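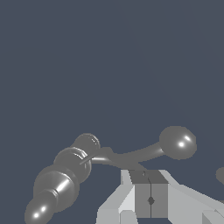
Simulation view, turned part with rod and ball end, gripper underneath.

Home - Forums - Shop Floor - Automation - Woodturning and Millwork

Thread: Cell on the spindle line, what happens to the hand loaders
14 replies - 3 shares

spindleshop_av
We make turned parts for stair and furniture customers. Prodwood is the parent company, we are the small site. Management has approved a robot cell to take parts off the copy lathe and rack them for finishing. The render is from the integrator's offline model, with a fitting from the lamp range that has a curved arm and a ball on the end. They picked it as the worst case.

Current state: 3 people unload and rack on each shift, 2 shifts. A batch is 200 pieces. The proposal keeps one person per shift as cell operator and moves the others to sanding and packing. I run the lathe side and have been asked to write the floor's comments by the end of December. What should I be asking for?
Algirdas Vaher

kerf_and_feed
Ask where it grips. A turned column has no flat on it anywhere. With two fingers on a bead you get line contact at best, and if the beads vary in size along the length the grip point has to be held tight from part to part. Your loaders correct for that without thinking about it. The cell will need a locating stop or a vision check before every pick.

millwright_ohio
Agree on the stop. Disagree that it is a grip problem first. In that view the gripper is under the curved rod, and the heavy section is off to the left. If they pick by the rod, the column hangs off one side and rotates. I would want to see the mass properties in the model. Gray shiny default material usually means nobody has entered a density.

spindleshop_av
They have not. I asked. The model is geometry only for now, cycle time and reach. Density and friction come in the second phase.

ajogi
I did the operator training when Fluda put in two cells. Agnese Jõgi, now at Ķēniņš. Some notes from the people side, as the mechanical side is covered.

The job of the person left at the cell is not unloading with less lifting. It is clearing faults, checking the first part, changing fingers and waiting. Our operators had fewer sore shoulders and more complaints of being tired at the end of a shift. The stops were short and came without a pattern. Write down who may open the guard, who may jog the robot, and who is called when the operator can't clear it. On our night shift the last item was left blank for three months.

Second, the pay grade. A loader and a cell operator should not be the same line on the sheet. Get this settled before the install.

kerf_and_feed
The pay grade point is fair in principle, but I have seen it go the other way. The plant called it a technician job, asked for a certificate, and hired from outside. The loaders all went to packing. Be careful what you ask for.

ajogi
That happens when the grade is written without naming the training. Name the course and say the company pays for it. Ours was 10 days, split between classroom and cell.

benchdog
Contrary view. I unloaded a copy lathe for years and there is no craft in it worth protecting. Let the robot have it. What I would protect is the inspection. The unloader is the first person to touch the part and feels torn grain, chatter and a dull knife well before anybody measures it. Take that person away and you find out in sanding, after a full rack.

spindleshop_av
This is the one I had missed. Our loaders call me over for a knife change more often than the counter does. I will put it in.

millwright_ohio
You can schedule a hand pull for that. Every tenth part goes down a chute to the operator. Cheap to do in the program.

benchdog
Fine, if the operator is at the chute and not around the back clearing a fault. And one in ten is not every part.

millwright_ohio
No, but it catches a dull knife. Torn grain on a single blank you will miss either way once there is a cell.

kerf_and_feed
Who is the integrator?

spindleshop_av
Ploleo. No complaints so far, they answer email. I have sent them the questions on grip point and density, and the rest goes to the plant manager: the hand pull, guard access, the call list for nights, the grade with the course named. The sanding crew also wants to know how the racks will be spaced, and I don't have an answer for them yet.

ajogi
Ask for the rack drawing before they cut steel. Ours came 2 inches too deep for the spray booth cart.

Reply - Quote - Report - Next thread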